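Jostham Civic Alliance, Brorelness Ward Branch
Minutes of the April branch meeting

The meeting opened at 7.10 in the evening in the upstairs room at Caputo Street. Arturo Palumbo was in the chair. Apologies were received from two members who are travelling. The minutes of the previous meeting were read and accepted, with one correction: in item 4 the word "refused" should be "postponed", as the council has not yet given its answer about the polling place. 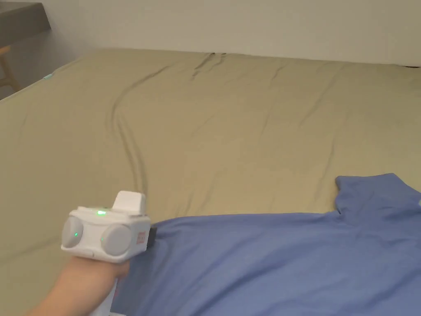 Damián Garrido
Branch Secretary

1. Selection of the ward candidate

The chair reminded the meeting that the branch must send one name to the district office before the end of nominations. Two members had shown interest, but one has withdrawn by letter. The letter was read aloud and the meeting thanked her for her clear explanation.

There was a discussion whether a vote is still necessary when there is only one name. Some members said that it is a waste of paper. The chair answered that rule 11 of the branch speaks of a ballot and does not make an exception, so a ballot must be held. It was agreed to hold it by post. There are 93 members with the right to vote. Papers will go out with a stamped envelope, and the members may also write "no candidate" on the paper if this is their wish.

One member asked that the name of the candidate is not printed on any leaflet before the result is known. Agreed.

2. Polling place in Brorelness

The secretary reported on the petition against moving the polling place from the library to the sports hall on the Osteo road. It has now 221 signatures -- more than was expected at the last meeting. Three of the sheets do not have addresses, and the council may not accept them. The persons who collected these sheets will go back to the same streets and ask for the addresses.

The meeting considered the bus times. The last bus which stops near the sports hall leaves at 6.40 in the evening, while the voting continues until ten. It was agreed that this point should come first in our letter, before the point about parking. The chair will sign the letter and the secretary will deliver it by hand to the elections office and ask for a receipt.

A member from the Osteo side said that for his neighbours the sports hall is in fact nearer. He asked that this be written in the minutes, and it is hereby written. He will vote with the branch on the letter, but he would like the council to consider using both buildings.

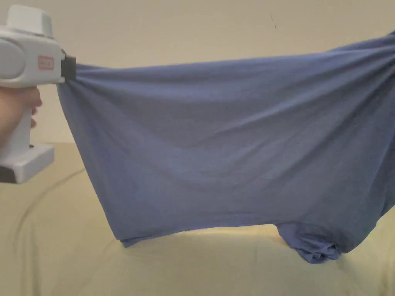 3. Leaflets and door visits

The first leaflet is ready in draft. There are 1,988 addresses in the ward according to the last list. The meeting read the draft together and made these changes:

- "Rates" to be replaced by "council tax" everywhere.
- The paragraph about the bridge to be shorter, and the sentence about the former council leader to be taken out.
- Telephone number of the branch to be in larger print.

The question was raised who is allowed to enter the flats at Jostham Court. The chair will write to the managing agent. Until there is a reply, visitors should ring from outside and should not follow residents through the door.

Door visits will start at 5.30 in the afternoon and finish at eight. Two persons should go together on every street. Members who do not like to speak at the door can help with folding.
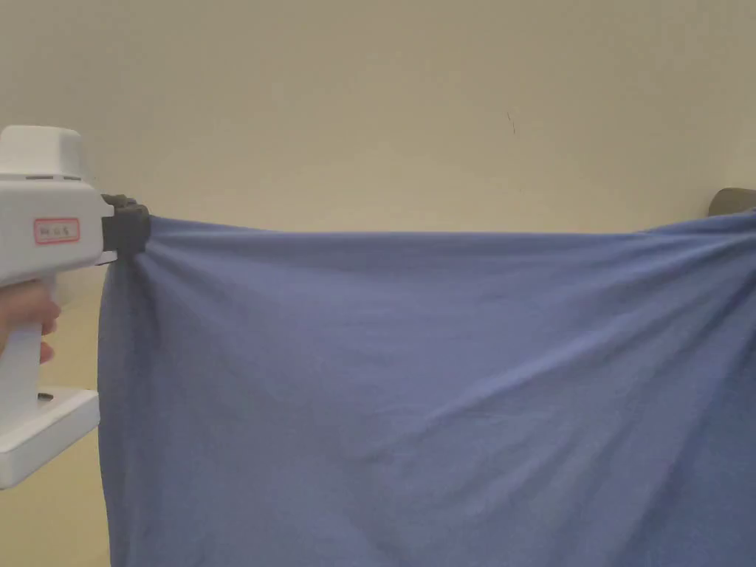 4. Public question evening

The branch will hold a question evening for residents when the result of the ballot is known, and all other parties in the ward will be invited to send a speaker. The printed stage panel offered by the district office was discussed. Its price is higher than the whole sum for the evening, which the meeting fixed at 200 pounds for hall, tea and printing. Several members preferred a plain background. A large blue cloth stretched across in front of a beige wall, as in the photograph, was thought good enough, and the party name can stay on the table only. The chair of the evening should be a person from outside the branch. Two names were suggested and Arturo Palumbo will speak with both of them.

Questions will be taken in writing at the door and also from the floor. Each speaker has two minutes for an answer. There was a proposal to make it three, but it was not carried.

5. Other business

The key of the notice board at the library is still missing. If it is not found before the next meeting the secretary will ask the library for a new one.

The next meeting is at the same place and will begin at seven. The meeting closed at 8.55.

Jostham Civic Alliance, Brorelness Ward Branch | Contact the secretary | © All rights reserved | Back to top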